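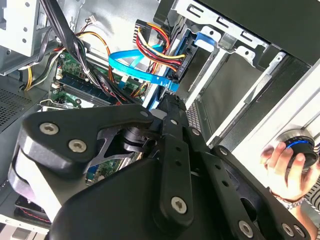 ## Plollville Old Town Walk: Common Questions

**Where does the walk start?**
At the Fabbri fountain, across from the train station. Look for the guide with the green flag.

**How long is it?**
Two hours, with a short stop at the covered market. The route is flat except for the 67 steps up to the Ganora Tower.

**Can I skip the tower?**
Yes. Wait in the courtyard and the group will meet you there.

**What does it cost?**
Adults pay $23. Children under 12 walk free.

**How big are the groups?**
We stop at 20 people. Larger parties should book a private walk.

**Who leads the tours?**
Catarina Paiva leads the morning walk at 10 a.m. Romana Murín leads the 3 p.m. walk.

**Do you run in winter?**
Every month but February.

**Can I get a refund?**
Yes, up to the evening before your walk. Reply to your booking email and include your name and start time.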